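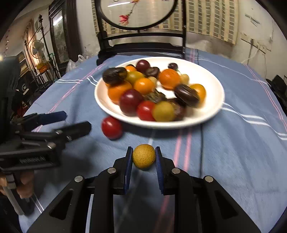
Llevo desde abril queriendo escribir sobre el plato de la fruta, y siempre se me cruzaba otra cosa. Primero fue la mudanza a Loditska, luego las estanterías, luego un catarro que me duró más de lo decente. Pero hoy, 2025-05-31, me he sentado con el café y no me levanto hasta terminar.

En mi casa de siempre la fruta vivía en un cajón de la nevera, y allí se moría también, la pobre. Cuando puse la mesa en este piso decidí que iba a estar a la vista, en un plato blanco, redondo y grande, sin más adornos. El mantel es el azul de rayas rosas y blancas, que se arruga con solo mirarlo y que he dejado de planchar (mi madre no lee este blog, creo). Sobre ese azul todo luce más: las naranjas parecen encendidas y las ciruelas oscuras se ponen casi señoriales.

Lo que más me gusta es mezclar tamaños. Antes compraba 2 kilos de lo mismo y a los tres días ya no podía ni verlo. Ahora voy al mercado de Tindodberg, que me queda a un paseo, y pido poquito de cada cosa: algo naranja, algo morado, algo verde amarillento que ponga un poco de paz. Las piezas grandes van primero, y las pequeñas se cuelan luego por los huecos. Si una mandarina trae el rabito verde, se lo dejo, ¡faltaría más!

Eso sí, un plato casi llano tiene sus manías.
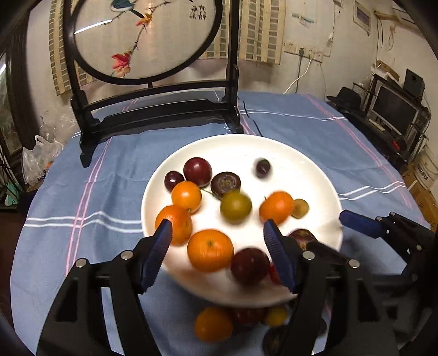 La fruta redonda rueda, y en cuanto el plato se inclina un poco se van al mantel unas cuantas, siempre las de delante. He mirado fruteros hondos en Jiltis, que los tienen preciosos, y hasta estuve a punto de llevarme uno de cerámica Akbari. Al final lo devolví a su estante. Con las paredes altas solo se ve la capa de arriba, y a mí me gusta verlo todo, aunque de vez en cuando toque recoger ciruelas.

Detrás del plato he dejado el panel redondo bordado, el del pájaro de cabeza verde azulada, con su pie de madera negra. Tiene una rama fina con florecitas naranjas que van de maravilla con las mandarinas — y os prometo que eso no lo pensé, salió solo. El cristal coge reflejos según la hora y he probado a girarlo un poco hacia la pared, pero entonces se pierden las letras negras de arriba, que me encantan aunque no sepa leerlas.

Me queda por resolver el asunto de las servilletas. Las blancas me resultan sosas y las rosas me parecen demasiado a juego, así que si alguien tiene una idea, los comentarios están abiertos. Yo voy a pelarme una naranja.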